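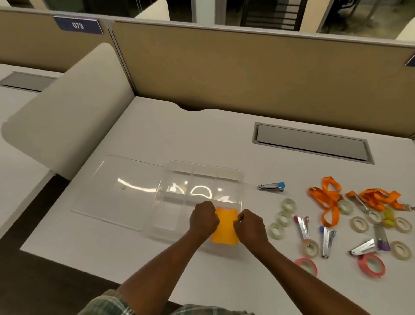 To: Nilomside Staff List
Subject: Re: Desk supply trays, Wandotmont office

Dear colleagues,

Thank you to those who replied to the March notice. Ms. Yimer's question is answered below for the benefit of the full list.

> On the list, Wubit Yimer wrote:
> Please confirm whether sticky notes and tape are to be kept in
> the divided trays or returned to the supply room. Our section
> has both on the desks at present, along with lanyards.

Sticky notes, tape and mini staplers are to be kept in the clear divided trays, with the lid on when the desk is not in use. Sticky note pads should be placed in the front section. Lanyards are to be returned to Room 313, including any with damaged clips.

Each section may request up to 5 additional trays. Requests should be sent to extension 3592 and should state the desk numbers concerned.

Sincerely,

Ha-neul Bang
Office Services, Wandotmont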